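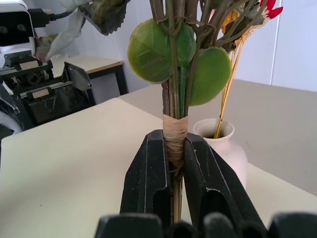 Keeping artificial flowers presentable: notes for the afternoon session

Speaker's copy. Timings in the margin of the printed version are a guide only. Running time with questions is just under the hour.

Opening

Good afternoon. Check the back row can hear.

The talk covers how we look after artificial stems at Dramani, between the day they come out of the supplier's box and the day we throw them away. I won't be covering fresh flowers. Anything I say about dried material comes near the end and is short.

We keep 800 stems in regular use across the showrooms and the hire stock. A year ago the figure on the stock sheet was 1,953, and most of those were sitting in crates because they were too crushed or too dusty to go out. We cleared them in May. A good part of this talk comes from what we found in the crates.

Slide 2: why bundles fail

Most of the damage happens where the stems are tied. People look at the flower head because that is what the customer looks at, but the head is usually the last part to go.

Say: three kinds of damage turn up again and again.
Wire showing through the plastic at the tie.
Leaves pulled off at the joint.
Heads bent over from being stored on their side.

Pass round the first sample bag. Ask people to feel the tie before they look at it. Allow a minute or two for the bag to get to the back.

Slide 3: tying

We used florist's wire for years and gave it up. It bites into the coating, and after a few months the coating splits and the stem shows bright metal. Rubber bands are quick but they perish, and they leave a sticky ring.

We now tie with raffia twine. It holds well if you wind it several times round and pull each turn snug before starting the next. It also looks right, so there is no need to hide it. Leave the ends trailing if the vase is deep enough to take them. Trim them if it isn't.

Where to tie: below the lowest leaves, with enough bare stem left underneath to hold the bundle by. If you tie too high, the leaves are caught under the twine and crease. If you tie too low, the top falls open and the whole thing looks like a broom.

Demonstrate with the loose stems on the bench. Do it slowly once, then once at normal speed. Do not talk during the second one.

Someone normally asks about glue. Answer: no glue under the twine. You will want to take the bundle apart to clean it.

Slide 4: handling

Pick the bundle up low down, on the stems, close to the tie. Never by the leaves and never by the head.

The big round leaves are the weak point. They are only pushed on to the stem in most of the ranges we buy, including the Clalent stems, and a small sideways tug is enough to take one off. If one does come off, push it back on the same day. They get lost in the bottom of the crate and then the bundle looks thin on one side.

When you set a bundle down next to a small vase, leave a hand's width between them. Fanned stems reach further than you expect at the top, and a narrow-necked vase goes over very easily. We lost more vases than stems last winter.

Slide 5: cleaning

Leaves first. A soft brush, dry, from the stem outwards. For the smooth, shiny leaves follow up with a damp cloth, front and back. The back holds more dust than the front.

Petals next. Brush only. Red fabric petals in particular should be tested before any water goes near them. We tested a batch from one supplier and the cloth came away pink. Second sample bag has the cloth in it.

Stems last, and the twine not at all. If the twine is dirty, cut it off and tie a new piece. It costs very little. A reel of 520 metres from Sturkus has lasted us since the spring clear-out and there is plenty left on it.

Do not use spray polish. It makes the leaves look wet for an afternoon and then holds the dust.

(If we are running late, skip to slide 7.)

Slide 6: reshaping

This is for stems that have been flattened in transit. Most have a wire core and can be bent back by hand. Start at the bottom and work up. Bend a little further than you want, then let it come back.

Fan the stems outwards from the tie so that no two lie exactly together. Mixed colours help. Olive, grey-green and brown in the same bundle looks more like something cut from a hedge than a single bright green does. Put the flower head slightly off to one side and let the leaves sit at different heights.

If the head will not stay up, check the stem just under it for a break. A broken core can't be mended in a way that lasts.

Slide 7: dried stems

Short section. We keep dried stems in their own vase and do not mix them into artificial bundles. They shed, and the bits get into the twine and between the leaves. The thin golden ones go well in a small white vase with a narrow opening, which stops them flopping. They will lean to one side. That is fine.

Replace them when they start to drop on the shelf.

Slide 8: storage

Upright, in tall boxes, not packed tight. Tissue between the heads. Label the outside of the box with the colour and the number of bundles. We use the Reltadeck boxes with the lift-off lid because you can see the heads without pulling anything out, but any box of the right height will do.

Keep them out of direct sun. Greens go first and turn bluish, and the yellow edges on the leaves fade to white.

Questions

Likely ones: cost per stem (say it varies by range and offer to send the sheet), how long a bundle lasts (two years in a showroom, less on hire), whether we sell off old stock (no).

Collect both sample bags before people leave. Handout is on the table by the door. Spare twine and stems stay out on the bench until half past four for anyone who wants to practise a tie.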